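Home > Kitchen > Cleaning & Care

Getting Smells Out of Kitchen Cabinets

43 comments | 211 shares

When we moved into the house in Testthorpe, every cabinet in the kitchen smelled of old cooking oil and something like wet cardboard. I lined them all with pretty paper that first October (so proud of myself!) and within a week the paper smelled too, and so did my crackers. Please learn from me and do the washing first.
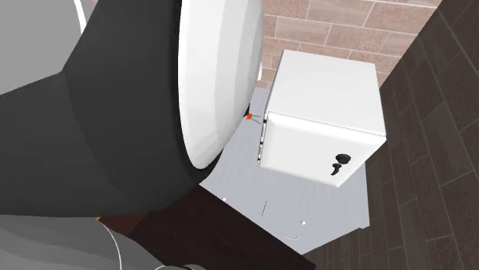
Bronwyn Maihi
Home & Kitchen Editor

Start by taking everything out, and I do mean everything, even the fondue set. Mix a quart of warm water with a good squirt of dish soap and wipe down the walls, the shelves, and the undersides of the shelves, where the grease likes to hide. Wring your cloth out well, as the cut edges of older shelves can swell if they get soaked. Go over it all again with plain water, then leave the doors open overnight.

If you can still smell it in the morning, set a shallow bowl of baking soda on each shelf, shut the doors and try to forget about it for a few days. My mother swore by a bowl of dry coffee grounds, and I have used those too, though then of course your cabinet smells like coffee, which I happen to love.

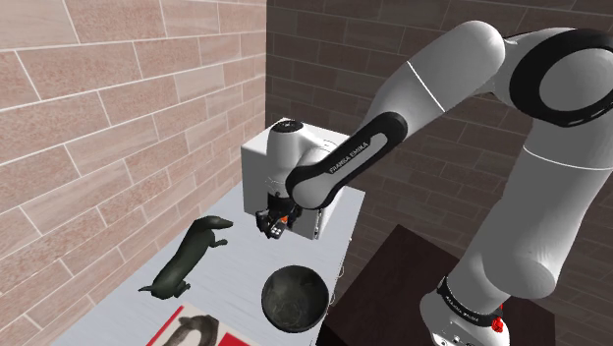
Don't forget the hinges and the little rubber bumpers on the doors. An old toothbrush gets into those nicely, and a bumper that has gone sticky is best peeled off and replaced. A packet of 19 lasted me through the whole kitchen with a few left for the bathroom.

Once everything is good and dry you can put your liner down. I like the plain kind you just lay in place, so it lifts out easily for a wash in the spring.

Filed under: Cabinets & Pantry, Odors

Contact us | Back to top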